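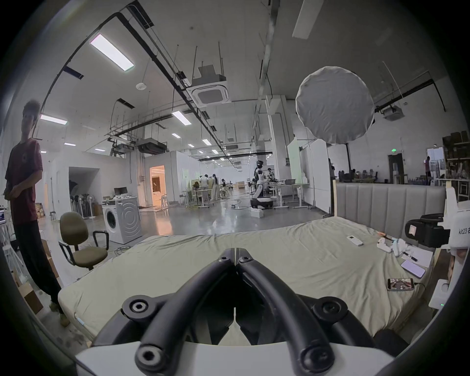 The bed at the start of the sort: remote, controller, pen, paper, two phones.

5/29/19

The bed has become the place where small things get put down. It is the largest flat surface in the room, it is at the right height, and everything with a battery ends up on it by evening. I have been trying to fix this since February. These are notes on what changed and what didn't.

First the room. It is one end of a large open-plan hall in the Seixas building, and my end includes the part the washing machine stands in. The washer is a front loader and it shares a wall run with the office chair, so the chair has to roll out toward the bed before the door will open fully. I measured the lane between the washer and the mattress at 159 cm, and the chair uses a good part of that. Any storage that goes in this lane blocks either the laundry or the chair. That rules out a conventional nightstand on the near side, and the outlet placement rules it out on the far side.

The bed is a Beduvberg, the version with the tall gray headboard with the vertical channels. I like it for reading. The drawback is that a channeled headboard has no ledge, so nothing can be parked on top of it, and clip-on shelves don't grip the padding. I tried one from Morneo with a 38 mm jaw. It held an empty glass case for one night and slid off with a phone in it the next. Returned.

The fitted sheet is the other factor. It is a size too generous for the mattress and it wrinkles whatever I do, and a wrinkled sheet hides things. The white remote is the worst case, being small and light. It sits in a fold near the headboard and can't be found by feel. I have ordered the next size down in the same pale green and will see whether it stays flat.

The sort itself works like this. Everything loose goes on the bed at once, up at the headboard end, and each item gets one of three answers: charge, write, or store. Phones are charge. Pen and paper are write. The remote and the game controller are store, with the controller moving to charge once a week.

Charging was the simplest to solve. There is one black cable for the bed side and it stays there. I used to carry it between the desk and the bed, which meant that it was always at the other one. The second phone is an old one kept for alarms and music, and it gets the cable first. The main phone charges at the laptop during the day. Two phones on one cable is a scheduling problem and I would sooner schedule than add a power strip under the mattress, where lint from the washer collects.

Writing was less simple. The sheet of paper is the running list for the apartment: detergent, filter cleaning dates, serial numbers, door code for the bike room. For a while I kept this in a notes app and stopped reading it. On paper I read it because it is in the way. The pen lives with the paper. If the pen goes to the desk it does not come back, so the desk now has its own.

Storage is a Rilla felt tray, order code 2803, which hangs from the side rail of the bed on two hooks. It takes the remote and the controller side by side with the controller face down. The felt sags a little at the middle under the controller - about a finger's width after a month - and I put a strip of stiff cardboard in the bottom to correct it. The cardboard came out of the boxes on the laptop side of the room, which still need to be flattened and taken down. One is on the floor and one is against the wall. They are not part of this sort, but they will be the next one.

Results so far. The bed clears in under five minutes when I do it daily. When I skip two days it takes longer, mostly from looking for the remote. The chair still ends up turned toward the bed, and things still get passed from the chair to the mattress without thinking. I don't have a fix for that yet. A hook on the wall behind the chair might do it if the plaster will take an anchor.

Still open: the smaller sheet, the hook, the boxes, and whether the tray hooks mark the light wood on the frame. I put a bit of tape under them as a precaution and will check when I next strip the bed for a wash.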